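Grosta opens its second guesthouse in Cesitmont

CESITMONT, January 2, 2026. Well, we did it! I'm Cyrill Rainer, and I'm so happy to tell you that Grosta now has a second guesthouse, right on Chidiac Street (the old post office, if you grew up in town).

We have 15 rooms, and they start at $98 a night with breakfast. I've been picking out towels and lamps since August, and my family would very much like me to talk about something else.

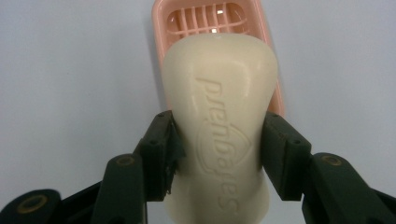
My business partner, Eyvindur Ladefoged, runs the kitchen, so expect rye bread, good coffee and far too much butter. Breakfast goes until 11, later if you ask him nicely. Dogs are welcome on the ground floor – please bring them, I mean it!

Folks who stayed with us at our first place in Drunov get $70 rooms through the end of the month. Just mention it when you call, and we'll look up your old booking.

Press contact: Cyrill Rainer, Grosta Guesthouses, Cesitmont
© Grosta. All rights reserved.
2 comments | 15 shares
Back to top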